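Prultthorpe Residents Board > Town Matters > Parking fee vote

hladun_lane
The town board passed the new parking plan on 9th August. Permits go up to $67 a year for residents, and the Tandstead lot becomes paid parking. The vote was 4 to 1. Did anyone stay to the end?

mk_porter
I did. Volodymyr Polishchuk was the one no. He wanted the lot kept free for the first hour, and that got no second.

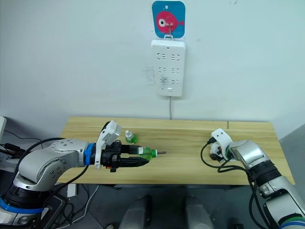
He also asked where the money goes. The answer was the general fund, so don't expect it to be spent on the lot.

oldmillroad
Permits were $60 before. Seven dollars a year is not worth a fight.

hladun_lane
It is the lot I mind. People park there for the clinic.

Re: Parking fee vote
mk_porter
The lot has 127 spaces and half are empty most mornings. I don't see who gets hurt.

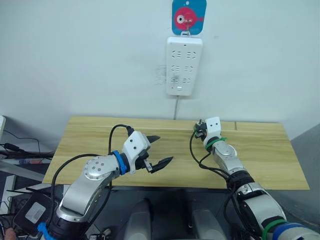

The July draft had a clinic exemption in it. That was taken out before the vote, and I would like to know who asked for that.

oldmillroad
Page 3 of the minutes. The clerk said it was too hard to enforce.

namus_fan
I disagree with both of you. Over 1000 people signed the petition against paid parking and the board gave it two minutes. 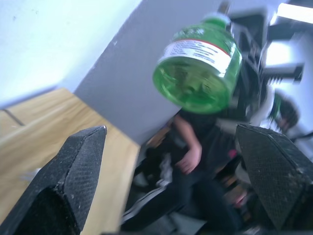
Re: Re: Parking fee vote
hladun_lane
The petition was about Main Street, not the lot. I signed it. I'm writing to Polishchuk about the clinic and will post his reply.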